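How I Keep My Soap Opera Nights From Wrecking the Living Room

September 7, 2021
By Ans Leemans

I have watched daytime soaps since I was home sick in eighth grade, and I am not about to apologize for it. What has changed is that I now record the whole week and watch it in one go with my friend Milan, who got hooked on Puldale last winter and calls me after every cliffhanger. Nearly 11 episodes in a sitting is our record. You can imagine what the couch looked like.

So these are the things I do now, before, during and after. Some I got from my mother, some I learned by ruining a cushion.

Start with the blanket. I keep one big cotton throw just for TV nights and tuck it deep into the back of the couch, all the way down, so crumbs land on it and don't slide into the crack. When the credits roll I gather up the four corners, carry the whole bundle outside and give it a good shake over the grass. Takes less time than getting the vacuum out! A fleece blanket is no good for this (popcorn hulls cling to it like you wouldn't believe).

Popcorn goes in a deep bowl with a second, smaller bowl next to it for the unpopped ones. If you make it on the stove, salt it while it's still hot and use the fine salt, or grind the coarse kind down with a spoon first. Butter I melt slowly and drizzle in 2 rounds, shaking the pot in between. Pour it all on at once and you get a soggy top and a dry bottom.

For anything with red sauce, trays. Milan likes his meatballs during the wedding episodes, and on Puldale somebody is always getting married. I line a baking tray with a damp dish towel and set the plates on that, and they stay put even when he jumps up yelling at the screen, which he did all through the Gernitz courtroom story. He still thinks the brother did it.

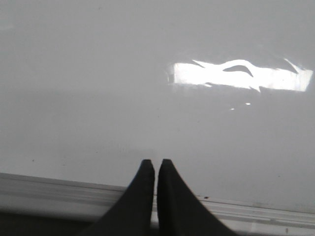 Then there's the remote. Mine gets sticky by the second episode no matter what I do, so I pull the batteries out once a month, wipe it down with a cloth that's barely damp with rubbing alcohol, and go around the buttons with a dry toothbrush. Let it sit open for a while before the batteries go back. On TV nights I slip it into a zip sandwich bag. Looks silly, works great.

Glass rings on wood - my mother's trick was a bit of mayonnaise left on overnight and wiped off in the morning, and it has worked on my side table for the white, cloudy kind. Try it somewhere hidden first. Dark rings are another story and I have one from March that I've simply put a lamp on.

Red wine on the rug: blot, don't rub, and keep moving to a clean part of the towel. Cold water, blot again, then a little dish soap in water if there's still pink. I had plenty of practice the night they brought Wuyts back from the dead. Again.

For the TV itself I use a dry microfiber cloth, with the set switched off so the smudges show up against the black. Never spray anything straight on the screen. If something really won't budge, dampen a corner of the cloth with plain water and go gently.

And candles, if you like them for the romantic episodes (I do). Trim the wick before you light it and you won't get that black soot up the side of the jar. When a jar is used up I put it in the freezer for a few hours and the leftover wax usually pops out with a butter knife. I keep buttons in mine.

Next week we start on Stadside from the very beginning, all 506 episodes, so I've already washed the throw and bought more popcorn.

Recent posts
My Freezer Drawer System for Lazy Cooks
Getting Candle Wax Out of a Tablecloth
Milan Van den Broek's Meatballs, Written Down at Last
Storing Old VHS Tapes So They Don't Get Moldy
2 Ways to Clean a Popcorn Pot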